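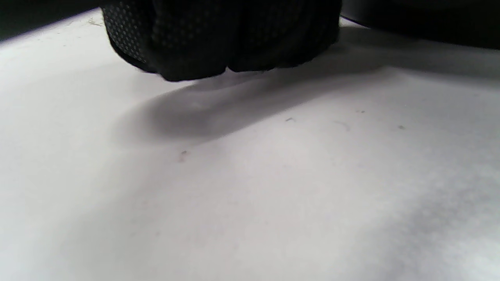 Black glove over the white surface.

July, just gone 9.40 in the morning

Suto ranger, the 3¾ inch one from Koyama's second wave. Picking up from last time, when I'd got as far as taking the backpack off and sulking about the hips. Habibur Mondal has dropped off his own copy so I've got two to compare, and his is worse than mine! Left knee won't hold at all. You stand him up, turn round for the tea, and he's doing the splits by the time you're back.

First job was the paint on the face. I still think the head is the best thing Koyama have done at this size. Proper cheekbones, a bit of a squint, and the scar goes through the eyebrow where it does in the comic. The eyes let it down. On mine the left pupil sits too high, and on Habibur's they're both fine but there's a blob of skin tone on the collar. I took the blob off with a cocktail stick and a drop of the Hisonent remover, 5 seconds on and then wiped, and it came away without touching the green underneath. Good stuff, that. Do NOT use it on the cape though, the cape is a different plastic and it went tacky on my test scrap.

Repainted the pupil on mine. Took 3 goes. The first was too big (startled), the second was too small (more startled) and the third I'd call decent from arm's length, which is how anyone will ever look at him. Used the old Peltell black thinned right down, one hair of the brush. Must get another bottle, this one's down to the sludge.

Then the knees. I'd wanted to avoid splitting the leg, so I tried the hot water way first: mug of hot water, leg in up to the thigh, flex it, cold tap, flex again. Loosened the stuck ankle nicely but did nothing for the floppy knee, as you'd expect really. So, floor polish in the joint. Thin coat, work it back and forth every so often so it doesn't set solid, leave it alone. Did the one knee on Habibur's and both hips on mine. I'll look again this evening before I go putting more on – last time I got impatient with the Suto pilot and glued his elbow into a permanent wave.

Weights, for my own interest. Habibur swears the reissue uses a lighter plastic. I put both of them on the kitchen scales with all the kit and got the same reading, but those scales only do whole grams and I don't trust them with flour. Parking that one.

Things I noticed while they were side by side:

The belt on mine is a separate piece and comes off if you pull the torso. On his it's been glued at the back. Could be a factory change, could be a previous owner, he had it second-hand.

Rifle grip. My ranger can hold the long rifle in the right hand only, and even then the trigger finger doesn't reach. His holds it in either. I reckon the hands are softer on the reissue. Warmed mine up with the hairdryer and opened the fingers a touch and it's better now, though the strap still fouls the shoulder pad.

Card backs. Mine says 445 under the barcode and his has nothing there at all. I've no idea what that means. If anyone reading this has a carded one, look under the barcode for me and write it in the margin.

Cape: both awful. Stiff, sticks out at the back like a tent, he can't sit in anything with it on. I've cut a paper pattern from it and I'm going to try a cloth one in that brown cotton from the scrap box, hem folded once and glued, a bit of fine wire along the bottom edge so it can be posed. Pattern is tucked in the back of this book, please don't use it as a bookmark again.

Stopped for lunch.

4.15. Knee check, couldn't wait for evening. Much better on Habibur's, holds a standing pose and a sort of half crouch. Hips on mine are tight on the right and still a bit loose on the left, so the left gets up to 3 more thin coats, one at a time, with a proper wait in between. Pupil is dry and I still like it. Gave it a dab of gloss and now he looks slightly weepy, but I'm leaving it.

Next time:
matt varnish on the collar where the blob was, it's come up shiny
cloth cape
order Peltell black and some fine wire
ask Habibur if he wants his belt freeing up or left as is
find the missing canteen, it was on the tray before lunch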